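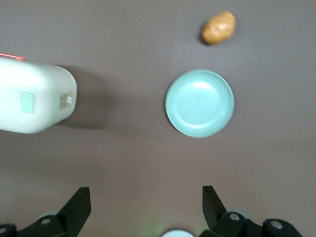 Why does the right gripper stop short of the potato when the left one reaches it fine? The right wrist camera offset was still the old one, saved before the finger swap in May.

Ticket 67, cell Moroz, opened Sep 13, 2020 by Ikhsan Chong

Right arm closes early on the potato. Left arm OK. No fault codes on either base.

Tried so far:
Restarted the Katell controller. No change.
Checked the finger screws on the right gripper. All tight.
Reran the wrist camera calibration and saved it — the first try didn't save. Offset moved by 7 mm.

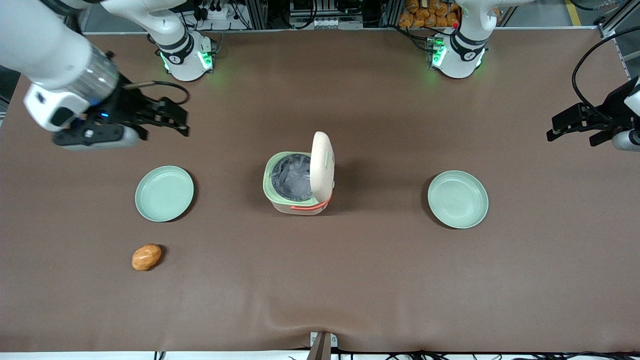

Sekar Kwok replied that the cable loop on the right gripper should be checked before closing, and asked for 100 slow cycles with both arms running.

Cycles started at 39 percent speed. Ticket stays open until they finish.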